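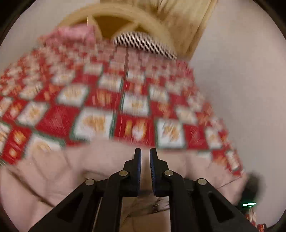 Hywel Bowen has a rule for anyone drawing up an equipment budget at Zirnton: start with the fingertips and work back to the arm. He runs purchasing for the lab's household project, where the job is beds, and he'll happily spend half an hour on finger pads before he gets to anything with a motor in it. The hand-held gripper has dark blue ones, with fine ridges on one pad's edge, and he orders them the way other people order printer paper. "Pads are the best money we spend!" he says. "You go near a checkered quilt with a rumpled cover pulled over part of it and you find out fast what your pads are like."

His first budget, he admits, went the other way. Nearly all of it was set aside for two arms from Pugh, and spare parts got a single line at the bottom. By October that line was gone and the arms hadn't even been ordered. "I was so excited about the arms," he says, laughing. "I'd measured the floor for them and everything."

The current plan buys 30 hand-held grippers first, at $285 apiece, with a set of spare pads for each at $69. Only then comes the question of arms, and he is still torn between Pugh and Zitard. Pugh quotes a lower price. Zitard uses the same finger mount as the hand-helds, so the pads would carry over, and that makes him light up. "One drawer of spares for the whole room. You can't imagine how much I want that drawer."

What would he tell a smaller group, one with money for only a couple of units? Buy them, he says, and use them on real bedding for a month before asking anybody for a quote on an arm. Write down every part you replace and what it cost. Ask the seller how long pins and pads take to ship (he once waited more than two weeks for a bag of pins).

The final order goes through Plenum, the lab's supplier, once he has picked an arm. He has the Zitard drawings pinned over his desk.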